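Section 4. Looking After the Fabric on Your Nedstead Bench

By now your bench should be standing level, with the legs tightened as described in Section 3, and with a bit of luck somebody has already sat on it. The woven cover is the part of the bench you will see and touch most, so we have given it a section to itself. None of the work is difficult, and most of it can be done with things you already have in the house.

What you will need

A vacuum cleaner with a soft brush head
Two clean white cloths
A small bowl of lukewarm water
Mild, dye-free dish soap
The Arker fabric brush from your accessory bag

Weekly care

1. Take everything off the seat, including throws and cushions, and give them a good shake outdoors if the weather is kind.

2. Fit the soft brush head and set the vacuum to low. Work along the length of the seat in slow, overlapping strokes.

3. Go over the rounded back edge by hand with the Arker brush. Crumbs like to settle just behind it, and the vacuum head tends to ride right over them.

4. Brush the whole seat lightly in one direction to finish. It takes a minute and it does make the weave look fresher.

Note: If you have a long-haired dog or cat, run a slightly damp rubber glove over the seat before you vacuum. The hair rolls up into little ropes that you can pick off with your fingers. We have been passing this one along for years and people still write to thank us for it!

Preventing color transfer

Light covers can pick up dye from clothing and blankets. New denim is the usual culprit, but any strongly colored garment can do it if it is left lying on the seat while damp - gym clothes and swimwear very much included. Please let such things dry on a rack before they come anywhere near the bench, and wash new dark or bright items a couple of times before you lounge in them for a whole evening.
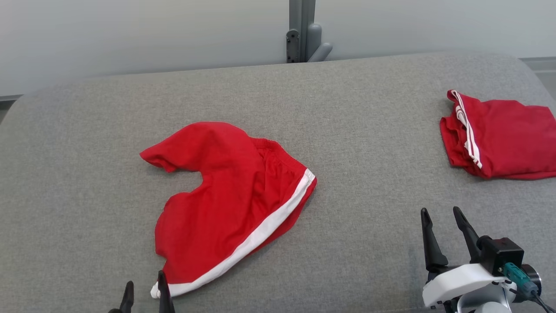
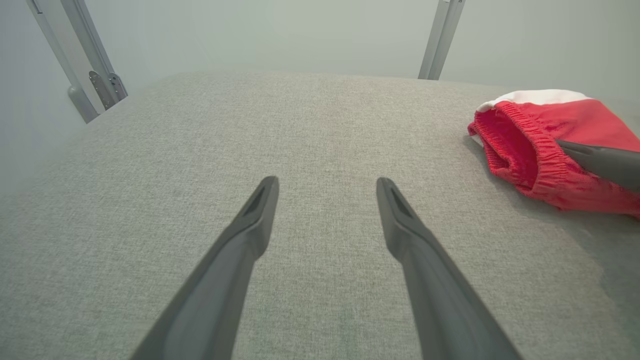
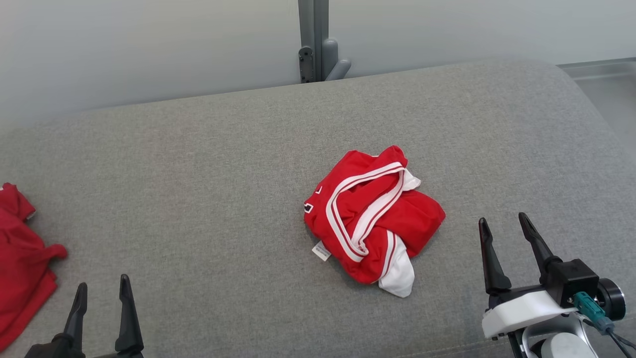 Ignacio Mansilla wrote to us in October to say that the dye mark on his own bench came from a beach towel, that it had been there overnight before he noticed, and that the steps below took out nearly all of it on the second try. He added that he wished we had put the part about cold water in bigger letters, so we have moved it up to the first step.

Treating a dye mark

1. Use cold water only. Lukewarm water is fine for food and drink, but please keep it away from dye.

2. Press a dry white cloth onto the mark and hold it there for a slow count of ten. Lift, turn to a clean patch, and press again until no more color comes away.

3. Dampen the second cloth with cold water and one drop of soap. Dab from the outside of the mark toward the middle.

4. Go over the area once more with plain cold water, blot it, and leave it to dry by itself. Overnight is best. If you can still see a faint shadow in the morning, repeat from step 2.

CAUTION: Do not use bleach, stain sticks, or any cleaner containing bleach on the cover. Do not scrub. Test any cleaner on the underside of the seat first and let the test patch dry completely before you decide.

CAUTION: Do not speed up drying with a hair dryer, a space heater, or an iron. Heat can set a mark for good, and it can soften the glue that holds the padding to the base.

Food and drink

Spills are part of life with a bench near a kitchen table, and we would much sooner you used yours than tiptoed around it. Lift solids with the edge of a spoon, blot up the liquid, and then dab with lukewarm water and a little soap. Greasy marks often need a second round the next day. For coffee with milk in it, treat the mark the same day if you possibly can, as old milk has a smell that lingers.

Sunlight

Any fabric will fade in time if it sits in full sun. If your bench lives under a window, draw the blinds during the brightest hours, or turn the bench end for end every few months so that both halves age together. Two people make this a much easier job.

Replacement covers

Covers for the Gilbert and Nitonlow sizes can be ordered separately. Check the label under the seat before you order - the two look very much alike, and the Gilbert cover will almost fit the Nitonlow base, which has led to some tired arms and a few popped seams. Fitting instructions are in Section 5.

Section 4 last revised 9 November 2018.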